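Brernico führt internes Netzwerk an allen Standorten ein

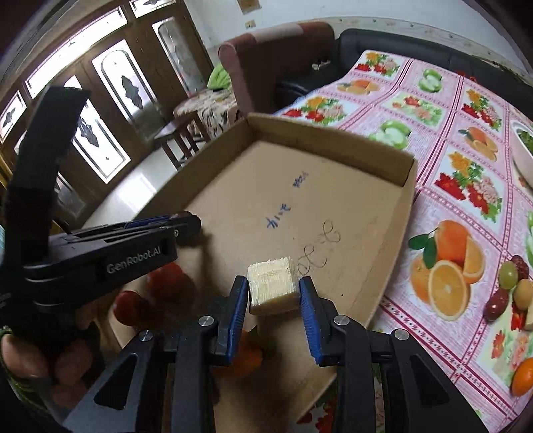
Hellgelber Block in einem flachen Pappkarton

Der Zulieferer Brernico hat sein internes soziales Netzwerk nach einer Testphase für die gesamte Belegschaft freigegeben. Seit dem 16. Februar 2024 können sich alle 691 Beschäftigten mit ihrem Firmenzugang anmelden, ein eigenes Profil anlegen und Gruppen beitreten. Bisher war die Plattform mit dem Namen Otinis nur am Stammsitz in Grurnholm und dort nur für 222 Personen aus Entwicklung, Einkauf und Verwaltung zugänglich.

Der Testbetrieb hatte im August begonnen. In dieser Zeit entstanden nach Angaben des Unternehmens 561 Diskussionsbeiträge, die meisten davon in Gruppen zu Materialfragen und zur Terminabstimmung zwischen den Abteilungen. Die Beiträge aus der Testphase bleiben erhalten und sind nun auch für die neuen Nutzer lesbar, soweit die jeweilige Gruppe als offen gekennzeichnet ist. Geschlossene Gruppen bleiben geschlossen, neue Mitglieder müssen dort freigeschaltet werden.

Verantwortlich für die Einführung ist Virgil Jitaru, der bei Brernico die interne Kommunikation leitet. Er rechnet damit, dass vor allem die Rundmails zurückgehen. "Bei uns läuft noch sehr viel über Verteiler, die keiner mehr pflegt", sagte Jitaru. Wer die Abteilung gewechselt habe, bekomme oft noch jahrelang die Nachrichten der alten Kollegen, während neue Mitarbeiter auf den Listen fehlten. Die Verteiler sollen schrittweise abgeschaltet werden, ein Termin dafür steht noch nicht fest.

Umstritten war im Vorfeld, welche Angaben ein Profil enthalten muss. Vorgesehen waren zunächst Foto, Durchwahl, Ausbildung, Sprachkenntnisse und eine Liste früherer Projekte. Nach Gesprächen mit dem Betriebsrat sind jetzt nur Name, Standort und Abteilung verpflichtend. Alles Weitere ist freiwillig und kann jederzeit gelöscht werden. Vorgesetzte dürfen auch nicht auswerten, wie oft jemand die Plattform aufruft oder wie viele Beiträge er schreibt.

Hatem Berrada, der für den Betriebsrat an den Verhandlungen beteiligt war, nannte die Vereinbarung tragfähig. Die Sorge vieler Kollegen sei gewesen, dass ein leeres Profil als mangelndes Interesse gewertet werde. "Das haben wir schriftlich ausgeschlossen", sagte Berrada. Offen ist aus seiner Sicht noch, wie mit den Profilen ausgeschiedener Mitarbeiter umgegangen wird. Derzeit werden sie gesperrt, die Beiträge bleiben aber unter dem vollen Namen stehen. Der Betriebsrat will erreichen, dass der Name auf Wunsch entfernt wird.

Für die Beschäftigten in der Fertigung, die keinen eigenen Rechner am Arbeitsplatz haben, werden an sieben Stellen im Werk gemeinsame Terminals aufgestellt. Die Anmeldung erfolgt dort über den Werksausweis. Eine Nutzung auf privaten Mobiltelefonen ist technisch möglich, wird aber vorerst nicht freigegeben. Brernico begründet das mit offenen Fragen zum Datenschutz und zur Arbeitszeit. Nach 20 Uhr verschickt das System grundsätzlich keine Benachrichtigungen.

Die Software stammt vom Anbieter Pană und wurde für Brernico angepasst. Neu hinzugekommen ist seit dem Test eine Suche über alle offenen Gruppen, die auch Dateianhänge erfasst. Eine Übersetzungsfunktion, die sich mehrere Abteilungen gewünscht hatten, fehlt noch - sie soll mit dem nächsten größeren Update folgen. Zu den Kosten machte das Unternehmen keine Angaben.

In den kommenden Wochen bietet die Abteilung von Jitaru kurze Einführungen in der Kantine in Grurnholm an, für die anderen Standorte gibt es Termine per Videokonferenz. Die Teilnahme gilt als Arbeitszeit. Anmeldungen nimmt das Sekretariat der internen Kommunikation entgegen, vorläufig noch per E-Mail.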